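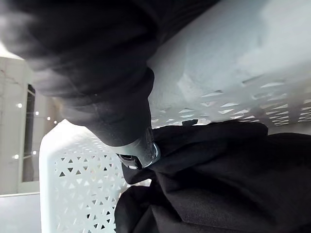 The dark load, again

I own a white laundry basket and a wardrobe that is almost entirely black, and between them they have taken over my Thursday evenings.

I didn't plan the wardrobe. There was a job, years ago, at a framing shop called Gresier where everyone wore black, and I bought accordingly, and then I left the job and kept the clothes. Every time something wore out I replaced it with the same thing, in the same color, on the theory that I'd never have to think about matching again. This is true. I have never had to think about matching. What I think about now is which black thing I am holding.

You pull something out of the basket and it's a sleeve. Fine. A sleeve attached to what? You keep pulling and get more black, some folds, a bit that might be a hem or might be the neck of something else entirely. Under the light in my hallway (one bulb, the color of weak tea) a sweatshirt and a pair of leggings are the same object until you find the cuff. I have gone to work in what I believed was a cardigan. It had a drawstring.

So I've developed a system, and I'm going to tell you about it, and you may do with it what you like.

Cuffs first. Put your hand in, find a cuff, and hold on. A cuff is the only part of a black garment that will tell you the truth in poor light. Gathered and thick means outerwear or a sweatshirt. Thin and floppy means a T-shirt somebody sold me as "long sleeve" when it plainly stops at the wrist bone. No cuff at all means you've got a leg, and you should start over.

Then inside out or not. I used to be firm about turning everything inside out before it went in the wash, to save the color. My sister swears by it. She also irons pillowcases, so we're working from different assumptions about how long a life is. I did it faithfully for one winter and my clothes went gray at the same speed as before, only now on the inside, where I could enjoy it privately.

Then the lint. I'd like a word with whoever invented the white bath towel. One of them got into the dark load in September and I am still finding it. I bought a lint brush, a Tenton, from the hardware store by the bus station, and it does work, if you don't mind that it takes longer to brush the clothes than it took to wash, dry and wear them. The packet promises 700 uses. I got through a good number of those on a single pair of pants.

The basket is the other half of the problem. I had a wicker one before, very handsome, and it ate clothes. Every sweater I owned had one little pulled loop from it, always at the elbow. The plastic one has cutouts all over the sides, which I was told is for airflow, and I'm sure air flows through it beautifully. What they do for me is display the contents. Guests go past it on the way to the bathroom and get a nice patterned view of my week.

It's light, I'll give it that. You can carry it down to the machines on one hip with the detergent balanced on top. Our building has two washers for four floors, and the left one has had a note on it since the spring that says FAHY COMING MONDAY. I have stopped asking which Monday. The right one takes quarters and opinions, and if you choose the cold cycle it thinks it over for a while before letting any water in.

Cold is correct for darks, by the way. Everyone agrees on this, down to the back of the bottle. I do cold, short cycle, half the detergent I think I need, and I hang the heavy things over the shower rail, where they drip on the bath mat and look like a row of disappointed relatives. The dryer only gets socks. Socks I have given up on. There were 13 in the last load, all black, and no two of them would admit to knowing each other.

My neighbor across the hall wears yellow, mostly. Yellow raincoat, yellow sneakers, a bathrobe you could land a plane with. We were down there at the same time last week and she had her whole basket sorted and folded before I'd established that the thing in my hands was a skirt.

I did buy a green shirt after that. It's still got the tag on. I don't know what you're supposed to wash it with.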